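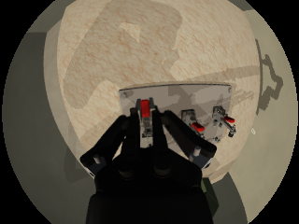

Page 2 of 3

Losira Cell Builders Board > Faults and near misses > Gripper won't let go of toggle clamp

pirkside_nights
2/23/21
So I've been running the clamp job in the Nullimum simulator, three red-handled toggle clamps on a gray plate, and the leftmost one is eating my lunch. Gripper closes on the handle fine. Then I send the open command, the log says it opened, and the fingers don't move. Arm backs off anyway and the whole clamp tries to come with it! Happened 7 times out of 20 last night. Clamps 2 and 3 never do it.

weldspatter
Friction setting. Yours is way too high, drop it and move on with your life.

torque_aunt
I don't buy friction. If the log says open and the fingers are still shut, something is reporting the command and calling it a position. We had that exact mess at Griffiths on a real cell — bent a bracket and scared the guy at the gate.

weldspatter
Ok but then why only the one clamp?

torque_aunt
Longer move before it, maybe? The release could be timing out. Check the finger position, not the status flag.

pirkside_nights
Checked. Finger position reads closed for about 3 seconds after the flag flips. Friction change did nothing (sorry weldspatter).

weldspatter
Still think it's too high lol

torque_aunt
Then please don't put this program on the real arm until the retract waits on position. Somebody's going to have a hand near that plate.

pirkside_nights
Yeah, adding the wait tonight. Will post the log either way.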